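How do I fold cleaning cloths so they stay folded in the drawer?

Lærke Laxdal
Posted 2/28/22

Hi all! I've gone a bit mad for colour-coded cloths since we redid the laundry. Green for the kitchen benches, pink for the bathroom, grey for the car. I love having a proper stack of them, but my folding is hopeless. I fold in half, fold in half again, and by the time I've put away the tea towels the whole lot has slumped into one big heap. The drawer is shallow and a bit over 400 mm wide, and I'd like to be able to see every colour when I open it. They're soft cloths, not the stiff waffle kind. Does anyone have a method that holds? Bonus points if it's quick, as I'm doing these after the kids are in bed.

3 replies

Folke Halvorsen
just roll them. or chuck them in a basket, they're cleaning cloths

Vasanthi Seneviratne
Oh, I love this question! I fold mine in thirds and stand them up on their edges like files, and it has completely changed my drawer. I open it and there's every colour in a row – so cheerful first thing in the morning!

The trick with soft cloths is to start from the corners. If you grab the middle of an edge, the fabric droops on both sides and you never get the sides to line up. Lay the cloth on a clear, smooth table, pick up one corner and bring it across to meet its neighbour, then smooth outwards from there with the flat of your hand.

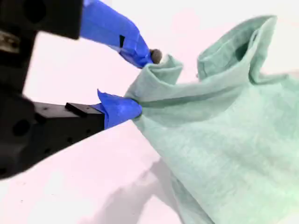
Mint green cloth on a pale tabletop, held by one corner.

Once the corners are matched you have a long rectangle. Fold one end in by a third, then bring the other end over the top, and press down along the folds. Now fold the bundle in half once more and see if it will stand on its own. If it flops, your thirds were probably a bit loose, so open it back to the rectangle and have another go. Mine took a few evenings before they stopped looking like little sausages!

A few other things I've picked up:

Skip the fabric softener. It makes microfibre slippery, and it doesn't soak up spills as well either.

Fold them fully dry but don't leave them sitting scrunched in the basket overnight. The creases fight you.

Keep the rounded fold facing up in the drawer. You'll pull out one cloth instead of four.

Pack the row fairly snug. I use a Tondex drawer divider behind mine and slide it forward as the cloths get used, but a cut-down cereal box did the same job for ages.

With your drawer you should easily fit two rows side by side, maybe with the greens at the front if those are the ones you reach for most. I'd love to hear how the colours look when you're done!

Oluf Bergmann
Agree with Vasanthi about the thirds. Check that the folded height is less than the drawer depth before you do the whole pile. I did up to 200 of them for our footy club kitchen and every one stuck up too high for the drawer to close. Had to refold the lot. Also, cut the tags off, they stop the edges sitting flat.

Lærke Laxdal
Vasanthi, you're a legend! Did the greens tonight and they're standing up by themselves. Pinks tomorrow. Oluf, I measured first, thank you, and it was close. Folke, the car ones are going in a basket, so you get a win too.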